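Subscribe to our newsletter. Enter your email address to receive updates from the Revergate Residence. You may unsubscribe at any time.

Changes to Guest Room and Linen Service for the Coming Season

September 9, 2004

The management of the Revergate Residence wishes to inform members, visiting fellows and their guests of several changes to room and linen service. The changes follow the review carried out in June and apply to both the main house and the Hostinby annex. Guests who hold a confirmed booking made under the earlier terms will be served under those terms until the end of their stay.

Bed linen will be changed every third day for stays of one week or longer. Guests staying for a shorter period will receive fresh linen on arrival only, unless a change is requested at the front desk before 10 in the morning. Requests received after that hour will be met on the following day. There is no charge for the first additional change. Each further change within the same week will be billed to the room.

Towels will continue to be replaced daily. Guests who do not need fresh towels are asked to leave the used ones on the rail. Towels left in the bath or on the floor will be collected and replaced. Pool towels are kept separately at the garden entrance and should be returned there, as the laundry processes them on a different schedule.

The blankets in the Hostinby annex have been withdrawn and duvets supplied in their place. A number of members wrote to us in favor of the blankets, and their letters were read with care. The old blankets had reached the end of their useful life, and the supplier no longer makes them in the width required for the larger beds. Guests who prefer a blanket may still ask for one, and a small stock is held in the linen room on the second floor. Feather-free bedding is available in all rooms, but must be requested when the booking is made.

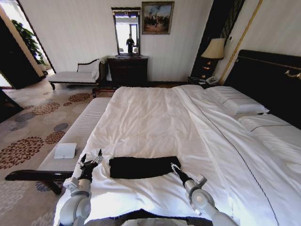

Laundry for personal clothing has been transferred to the Slaoui Laundry, whose van calls at the main house each weekday morning. Items should be placed in the bag provided, with the printed slip completed and the room number clearly written. Bags handed in by 10 will be returned by the evening of the next working day. Shirts are returned folded unless hangers are requested on the slip. The Residence cannot accept responsibility for items sent without a slip, or for buttons and trimmings that are not suited to machine washing. Claims for lost or damaged items must reach the office within 15 days of the date on the slip, and are limited to $100 for any one bag.

Members have asked whether rooms may be made ready earlier in the day. Check-in will remain at three in the afternoon. The Kostow wing has fewer connecting rooms and can often be prepared sooner, and guests who expect to arrive before noon are advised to mention this when booking. Luggage may be left with the porter at any hour. Departing guests are asked to leave their rooms by 11 in the morning. A late departure may be arranged for a fee of $30, subject to the bookings for that day.

Housekeeping staff will enter rooms between nine and one. A guest who does not wish to be disturbed should hang the card on the outer handle of the door. Where the card has been displayed for two days in succession, the front desk will telephone the room to ask whether linen or supplies are needed. Valuables should be placed in the office safe, which is open whenever the front desk is staffed.

The revised service card will be placed in every room. Copies may also be obtained from the office in the main house. Written comments on the new arrangements are welcome and should be addressed to the housekeeping office, with the room number and dates of stay included.

This site uses cookies to remember your preferences. By continuing to use this site you accept their use.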